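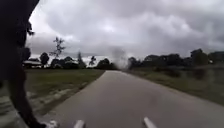
# Augmented reality headset demo: safety and inspection checklist

Site: Tudetti demo room, Fallerdale
Checked by: Kimutai Obura
Second reader: Daniyal Soomro
Month: July
Visitors booked: 181, in groups of up to 18

Daniyal, I wrote my comments under each item as you asked. A box with x is passed. An empty box is open, and I have put who must close it.

## 1. Room and floor

- [x] Walking area marked with tape, tape flat on all sides
- [x] Cables covered or moved to the wall
- [ ] Clear space of 2 metres between visitors who wear a headset

Comment: The tape is good. The clear space is not enough at the corner near the coat rack. When I stretched my arm to catch one of the virtual fish, I touched the coats. Please move the rack to the corridor. (Daniyal)

- [x] Chairs for people who prefer to sit
- [x] Emergency exit sign can be seen with the headset on

Comment: I checked the exit sign with the fish program running at full brightness. The sign stays readable, but one large fish likes to swim in front of it. I asked Rizvi if the animals can be kept away from that wall. They answered that it is possible in the settings, under "quiet zones". It is done now and I tested it again from the far side of the room.

## 2. Headsets

- [x] Lenses clean, no scratches in the middle
- [x] Head straps hold when I shake the head gently
- [x] Battery covers closed
- [ ] All units charged before opening

Comment: Two units did not pass the charging check. One had a loose plug. The other was full on the display but it switched off after a short time of use. I put a red label on it and placed it in the grey drawer. Do not take it out because we are short of units. Rizvi will exchange it.

- [x] No unit is too hot to touch on the forehead side

Comment: They become warm, mostly on the left. I held each one against my own forehead after a full session and it was comfortable. If a visitor says it is hot, take it off first and discuss later.

## 3. Cleaning between visitors

- [x] Wipes available at each table
- [x] Face pads can be removed and replaced
- [ ] Written instruction for staff on the wall

Comment: The instruction exists only in my email. I will print it. Lenses need the dry cloth and only the dry cloth. The wet wipes leave a cloudy film, and then visitors believe that the picture itself is bad. We had this complaint at Bultby and spent a whole afternoon looking for a fault in the software.

## 4. Visitor comfort

- [x] Staff know the signs of motion sickness (pale face, sweating, yawning, holding the table)
- [x] Water and paper bags at the front desk
- [x] Session stops by itself at the end of the time
- [ ] Health questions on the sign-in form

Comment: The form asks for name and email only. It should also ask about epilepsy, recent eye surgery, pregnancy and balance problems. Legal text is not my area, so I leave the exact words to Daniyal. Until the new form is ready, the person at the desk must ask aloud, and quietly enough that the whole line does not hear the answer.

- [x] Headset fits over normal glasses

Comment: Wide frames are difficult. Do not push. There is a wider spacer in the box with the green lid.

## 5. Program content

- [x] Volume limit is on
- [x] No sudden flashes in the opening part
- [ ] Age notice at the entrance

Comment: The big deer comes from behind the visitor in the second part. I knew it was coming and I still made a step back. For adults I think it is fine. For children under the age on the notice we should use the short version, without the deer. Please could the notice be at the colour and size of the ticket price sign, which everybody reads?

## 6. Privacy

- [x] Room recording by headset cameras turned off
- [x] Small light on the front explained to visitors

Comment: I looked in the storage of three units and found no saved video. One unit had old floor maps from Bultby. I erased them.

## Result

The room may open for staff practice. It may not open for the public before the empty boxes are closed. I will come again at 8:30 in the morning, before the first group, and I need around 40 minutes with nobody else in the walking area.

K. Obura

*Added by D. Soomro:* Coat rack is in the corridor. Age notice ordered. Form text is with me.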